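2025-06-15

Slept in until 8 and still woke up tired, so I gave up on the long walk and took the bus into Lundville for the market. I'm so glad I did! Strawberries finally, and the bread people from Osholm were back with that dark seeded loaf I've been dreaming of since winter.
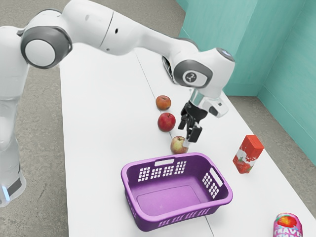

Bought two loaves (one for the freezer, supposedly) and then stood in line forever for cheese. The woman ahead of me wanted to taste everything, and I got so hungry watching that I ate half a pretzel before I paid for it. Oops.

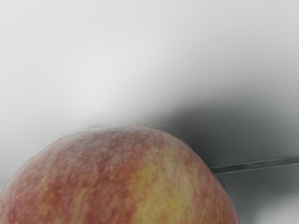
My big plan was a pie, but the oven is still doing its thing where the back burns and the front stays pale. So it's apples in a pan with butter and too much cinnamon – my grandmother's fix for everything. I ate it out of the pan on the back steps and read three chapters of my library book.
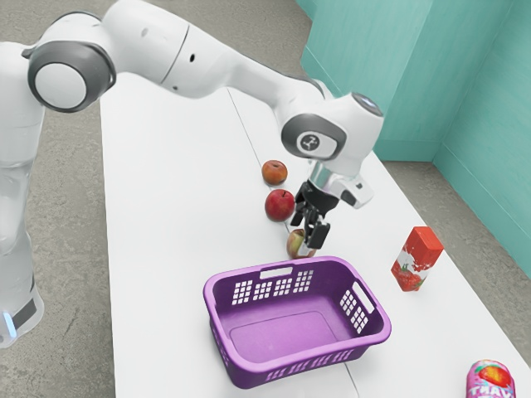 Tomorrow

Call the Lemieux shop about the oven part. Return the book. Look up trains to Darosgate for September, before the cheap seats go. And water the beans, I forgot again.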